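Galleries > Odds and Ends > Server Bits > Inside the Gremby Box

Right then, more server innards! I got such a nice pile of messages after the September gallery that I've gone and done another (Charoen Chaiyaporn, you asked for the socket, so you're getting the socket). We call this one the Gremby box after the shelf it lives on, and I do love a green board in a plain grey chassis, I could look at one all evening. Click through to Florkanholm for the old cases, there are 87 pictures in that lot and I'm still putting names to them.
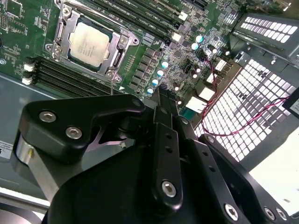 CPU in its socket, memory slots above and below and the chokes down the right. Look for the tiny white triangle by the corner!

Fans and power supply next time, once I've sorted the captions. Added 2005-12-17.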